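Chapter 6
Small Words, Big Trouble: Prepositions of Place and Time

Before we get going, a confession. I taught English for years before I could explain why we say "in the car" but "on the bus". I just said it, the way you do with your own language, and when a student at the Juletti evening school asked me for the rule I went bright red and promised to look it up. This chapter is more or less what I found, plus a lot of things my students have told me since.

You've already met in, on and at in Chapter 2, where we used them for simple addresses and clock times. Now we're going to push them a bit harder. By the last page you should be able to give directions across a town you know well, write a short note about when you're free, and spot the mistakes in a letter from a (very muddled) hotel guest.

A word about learning lists. There are 70 phrases in the box at the back of the chapter, and please don't sit down and swallow them in one go! I'd take six a day, say them out loud, and put each one into a sentence about your own life. "I was at the dentist's in February" will stay with you far longer than anything I could make up.

We'll start with place. Think of "at" as a point, "on" as a surface or a line, and "in" as a space with edges. So you meet a friend at the station, you leave your keys on the shelf, and you live in Ciltovholm. It works nicely most of the time — and then along comes "on the train" and spoils everything. Don't worry, we'll get to transport in Section 6.3.

Have a pencil ready for the warm-up. It takes 40 minutes if you do both halves, less if you skip the listening. 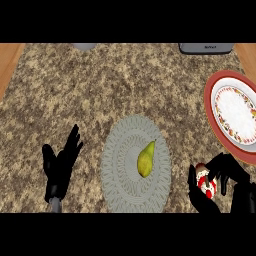
Can I say "in the bus"?

People will understand you, but "on the bus" is what you'll normally hear, and it's the one to use in your writing.

Now turn to Warm-up A. Read the short text about the Erkari ferry, underline every preposition you find, and compare with a partner before you check the key.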